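Home | Guides | Grippers | Cameras | Downloads | Contact

Ploketti gripper trials: setting up the bin test
Section 4 – Fingers against walls

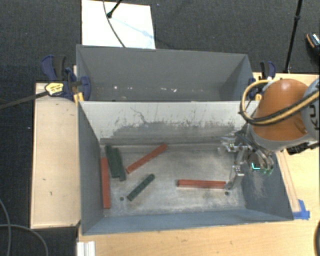

Fig. 4: Bars in the near bin, gripper reaching in at the right-hand end.

I've run this test with three sets of fingers now, and the one thing I'd beg you to do is get the bins solid before you touch the controller. I skipped it the first time and lost a whole April afternoon to a bin that crept sideways every time a finger brushed it.

1. Put the two metal bins one behind the other on the table, then clamp them together at both ends where they meet. Give the front one a good shove. If it moves, tighten up and shove again.

2. Scatter your bars in the near bin and leave the far one empty. I mix long and short ones, and I make sure at least one ends up close to a side wall – that's where chunky fingers come unstuck!

3. Load the job called Sheehan and drop the speed to 23 per cent. You can creep up to 65 later on, once you trust the thing.

4. Jog the arm down by hand until the lower finger is level with a bar. Watch the cables as you go. They need a nice loose loop, and what looks like plenty up high can vanish when the wrist turns.

Caution: keep your hands out of both bins while the arm is live, even at crawling speed.

5. Run 346 picks with each set of fingers and write down every miss, along with where the bar was lying.

Note: two bars lying side by side are a much harder pick than one on its own, so log them separately. My Govum fingers were lovely on single bars and hopeless on pairs. The Jumance set was slower (and uglier) but it coped with both.

6. Swap fingers, redo the zero point and go back to step 3.

Comments (2)

Nelly Huamán: Do you shake the bars up between picks or leave them as they fall? My numbers look far too good.

Solène Lebrun: I got to pick 300 before I noticed I'd never redone the zero. Could step 6 be in bigger letters please?

Contact us | © Ploketti guides | Back to top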